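4.2 Floor clearing, Room 14

Loose items left on the floor were collected before each cleaning pass and sorted by colour into the Flinel tubs. Pale, smooth flooring was chosen at the Prumville site so that small objects would contrast with it. Glare from overhead lighting was logged as a separate variable. Mean clearing time was 117 s over six passes. Orange items were located fastest.
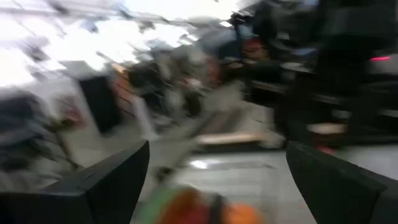 Elie Hakim objected that colour and size had not been separated in the trial, and asked for a repeat in October with items of equal diameter.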